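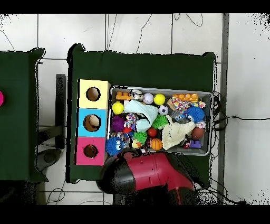
공과 밧줄 장난감, 블록이 한 통에 섞여 있으면 무엇부터 나누는 것이 좋은가?

크기가 아니라 재질부터 나누는 것이 좋다. 천과 밧줄을 먼저 빼고, 그다음에 고무로 된 것, 마지막에 단단한 플라스틱을 나누면 통 바닥까지 한 번에 내려갈 수 있다.

Truddale 장난감 분류표

이 폴더에는 작은 장난감을 종류별로 나누고 다시 담을 때 쓰는 분류표와 이름 목록이 들어 있다. 반려동물용 장난감과 아이들 장난감이 한 통에 섞이는 경우를 기준으로 만들었다. 표는 Grosside의 놀이방에서 쓰던 종이 목록을 옮겨 적은 것에서 시작했고, 이후 이름과 열 순서를 정리했다.

마지막 수정: 12/11/19
판: 2
언어: 한국어

폴더 구성

items.csv
장난감 이름 목록. 한 줄에 한 품목.

groups.csv
묶음 이름과 묶음별 설명.

boxes.csv
상자 색과 그 상자에 넣는 묶음.

synonyms.csv
같은 물건을 부르는 다른 이름.

notes.txt
표에 넣지 못한 메모. 형식이 없다.

종이 목록의 스캔본은 넣지 않았다. 글씨가 번진 부분이 많아 표와 대조할 때만 썼다.

items.csv의 열

열은 일곱 개이고 순서는 아래와 같다.

name: 대표 이름. 띄어쓰기를 포함한다.
group: 묶음 이름. groups.csv에 있는 것만 쓴다.
material: 재질. 모르면 빈칸.
surface: 겉면. 매끈함, 돌기, 털, 꼬임, 요철 가운데 하나.
colour: 주된 색. 여러 색이면 쉼표로 잇는다.
pet: 반려동물용이면 y, 아니면 n, 같이 쓰면 b.
note: 짧은 메모.

빈칸과 n은 다르다. 빈칸은 아직 확인하지 않았다는 뜻이다. 첫 판에서는 둘을 섞어 썼기 때문에 첫 판 파일을 합칠 때는 pet 열을 다시 봐야 한다.

묶음

묶음은 여덟 가지다.

매끈한 공
겉에 돌기나 털이 없는 공. 윤이 나는 빨간 공, 무늬가 옅은 흰 공이 여기에 들어간다. 작은 것과 큰 것을 따로 나누지 않는다.

운동공 모양
축구공이나 농구공 무늬가 있는 작은 공. 실제 경기용 공은 대상이 아니다. 테니스공처럼 겉에 털이 있는 공도 여기에 넣는다. 이 부분은 의견이 갈렸다. 털 때문에 천 종류와 같이 빨자는 쪽이 있었지만, 담을 때는 다른 공과 함께 찾는 경우가 많아 지금 자리에 두었다.

돌기공
짧고 단단한 돌기가 있는 고무공. 초록색과 보라색이 많다. 돌기 사이에 털과 먼지가 끼므로 note 열에 세척 방법을 적어 둔다.

술공
길고 부드러운 술이 달린 공. 얼굴이 그려진 것도 같은 묶음이다. 돌기공과 자주 혼동된다. 손가락으로 눌렀을 때 옆으로 눕고 길이가 손톱보다 길면 술공으로 본다.

밧줄
매듭이 있는 꼬인 끈. 색이 여러 가지인 긴 것과 짧은 매듭만 있는 것을 모두 포함한다. 올이 풀린 것은 표에서 지우지 않고 note에 "풀림"이라고 쓴다.

블록
끼우는 돌기가 있는 조립용 블록. 길이가 달라도 한 묶음이다. 다른 블록과 끼워진 상태로 통에 넣지 않는다.

인형과 모형
오리, 동물 모형, 작은 사람 모형. 누르면 소리가 나는 것은 note에 "소리"라고 쓴다. 동물 이름을 확실히 모르면 "모형"으로만 적는다.

기타
천 조각, 빈 병, 뚜껑처럼 장난감으로 만든 것은 아니지만 통에 자주 같이 들어가는 물건. 버릴지 말지는 표에서 정하지 않는다. 병은 개가 물고 노는 집도 있어서 pet 열에 b로 적은 줄이 있다.

상자

boxes.csv는 둥근 구멍이 하나씩 있는 상자를 세로로 쌓아 쓰는 경우에 맞춰져 있다. 위에서부터 연노랑, 하늘색, 진분홍 순서다.

연노랑: 인형과 모형, 블록
하늘색: 매끈한 공, 운동공 모양
진분홍: 돌기공, 술공, 밧줄

기타는 상자가 정해져 있지 않다. 통에 남긴다.

무거운 것을 아래에 두는 방식도 써 봤지만, 작은 장난감은 무게 차이가 별로 없어서 자주 찾는 묶음을 가운데에 두는 쪽으로 바꿨다. 색 순서가 다른 상자를 쓴다면 boxes.csv의 color_order 열만 고치면 된다. 묶음 이름은 그대로 두는 것이 좋다. 다른 표가 그 이름을 참조한다.

구멍보다 큰 물건은 억지로 밀어 넣지 않는다. 긴 밧줄은 매듭 쪽을 먼저 넣는다. 술공은 눌러 넣으면 술이 구멍 테두리에 걸리므로 돌리면서 넣는다.

색 이름

색은 보이는 대로 쉬운 말로 쓴다. 상품명에 붙은 색 이름은 쓰지 않는다. 파랑과 하늘색은 나눈다. 분홍과 진분홍은 상자에서만 나누고 장난감에서는 분홍으로 합친다. 주황과 빨강이 헷갈리는 블록은 햇빛 쪽에서 한 번 더 본다.

여러 색이 섞인 밧줄은 많이 보이는 색부터 적는다. 예를 들어 빨강, 노랑, 파랑, 흰색이 섞였으면 "빨강,노랑,파랑,흰색"이 된다. 쉼표 뒤에 빈칸을 넣지 않는다. 첫 판에는 "알록달록"이라는 값이 있었는데 검색이 되지 않아 모두 풀어 썼다.

이름 정하기

대표 이름은 색, 특징, 종류 순서로 짓는다. "초록 돌기공", "작은 빨강 공", "분홍 흰색 매듭"처럼 쓴다. 크기는 같은 색의 같은 물건이 둘 이상일 때만 붙인다.

고슴도치공, 가시공, 뾰족공은 모두 돌기공으로 모았다. 말미잘공과 복슬공은 술공이다. 터그, 줄, 밧줄 장난감은 밧줄로 통일했다. 이런 이름은 synonyms.csv에 남겨 두었으므로 찾을 때는 예전 이름으로도 찾을 수 있다.

푸퍼라고 적힌 줄은 술공으로 옮기는 중이다. 아직 몇 줄이 남아 있다.

정리 순서

표를 만들 때 쓴 순서를 그대로 적는다. 꼭 따를 필요는 없다.

통을 평평한 탁자에 올린다. 공이 굴러가지 않게 천을 깐 탁자가 낫다. 매끈한 탁자라면 수건을 한 장 깐다.

위에 덮인 천을 먼저 걷는다. 천 안에 작은 공이나 모형이 싸여 있는 경우가 있어 펼쳐서 확인한다.

밧줄을 뺀다. 매듭에 다른 장난감이 걸려 있으면 당기지 말고 풀어서 뺀다.

공을 뺀다. 먼저 매끈한 공과 운동공 모양, 다음에 돌기공과 술공.

블록과 모형을 뺀다. 블록은 통 가장자리에 세워 두면 찾기 쉽다.

남은 것을 확인한다. 기타에 넣을 것과 버릴 것을 나눈다. 깨진 조각은 목록에 적지 않는다.

반대로 통에 다시 담을 때는 공을 먼저 넣고 밧줄을 그 위에 얹는다. 블록은 옆으로 채운다. 통이 얕으면 술공이 가장자리 밖으로 나오는데, 뚜껑을 덮지 않을 통이라면 그대로 두어도 된다.

세척 메모

notes.txt에서 자주 묻는 내용만 옮긴다.

고무공은 미지근한 물과 순한 세제로 닦는다. 돌기 사이는 칫솔로 문지른다.
밧줄은 세탁망에 넣고 섬유유연제는 쓰지 않는다. 마르는 데 오래 걸리므로 매듭이 두꺼운 것은 이틀 넘게 둔다.
천은 밧줄과 따로 빤다. 진한 색 밧줄에서 물이 빠진 적이 있다.
소리 나는 모형은 물에 담그지 않는다. 구멍으로 물이 들어가면 잘 빠지지 않는다.
블록은 끼우는 쪽 안쪽까지 물기를 털고 엎어 말린다.
술공은 비틀어 짜지 않는다.

아이와 반려동물이 같은 장난감을 쓰는 곳에서는 반려동물이 문 것을 따로 모았다가 닦은 뒤에 담는다. 작은 공은 삼킬 수 있으므로 개의 크기와 아이의 나이를 보고 빼 둔다. 이 표에는 안전 등급이 없다. pet 열의 y는 쓰던 용도를 적은 것이고 안전하다는 표시로 쓰면 안 된다.

라벨 출력

상자에 붙이는 라벨은 Akyol 서식에 맞춰 두었다. groups.csv의 label 열을 그대로 불러오면 된다. 긴 묶음 이름은 두 줄로 나뉜다. "인형과 모형"은 앞 단어 뒤에서 줄을 바꾼다.

Tevix에서 열면 첫 열의 앞 빈칸이 지워진다. 이름 앞에는 빈칸을 쓰지 않으므로 문제는 없다. 다만 저장할 때 문자 인코딩이 바뀌는 일이 있으니 UTF-8인지 확인한다.

라벨은 구멍 아래쪽에 붙인다. 위쪽에 붙이면 손이 드나들면서 모서리가 먼저 일어난다. 종이 라벨은 투명 테이프로 덮는다.

바뀐 점

판 2
알록달록 값을 없애고 색을 풀어 썼다.
돌기공과 술공을 나눴다.
운동공 모양 묶음을 새로 만들었다.
상자 순서를 바꿨다.
pet 열에 b를 추가했다.

판 1
9월에 종이 목록을 옮겨 적었다.
공은 모두 한 묶음이었다.

알려진 문제

surface 열이 비어 있는 줄이 있다. 대부분 모형이다.
테니스공의 재질이 고무로 적힌 줄과 천으로 적힌 줄이 섞여 있다.
축구공 무늬의 색을 "흰색,검정"으로 쓴 줄과 "검정,흰색"으로 쓴 줄이 있어 색으로 묶으면 따로 나온다.
밧줄 가운데 공이 달린 것은 어디에 넣을지 정하지 못했다. 지금은 밧줄에 있다.
synonyms.csv에 지방 말이 거의 없다.

고치거나 더할 때

줄을 더할 때는 맨 아래에 붙인다. 가나다순으로 다시 정렬하지 않는다. 지운 줄의 이름은 notes.txt에 옮긴다. 새 묶음이 필요하면 먼저 기타에 넣고 note에 원하는 묶음 이름을 적어 둔다. 같은 이름이 여러 번 나오면 그때 묶음을 만든다.

이용 조건

놀이방, 가정, 보호소에서 자유롭게 쓰고 고칠 수 있다. 고친 표를 다른 곳에 나눠 줄 때는 Truddale에서 가져왔다는 것과 판 번호를 적는다. 라벨 서식은 이 조건에 들어가지 않는다.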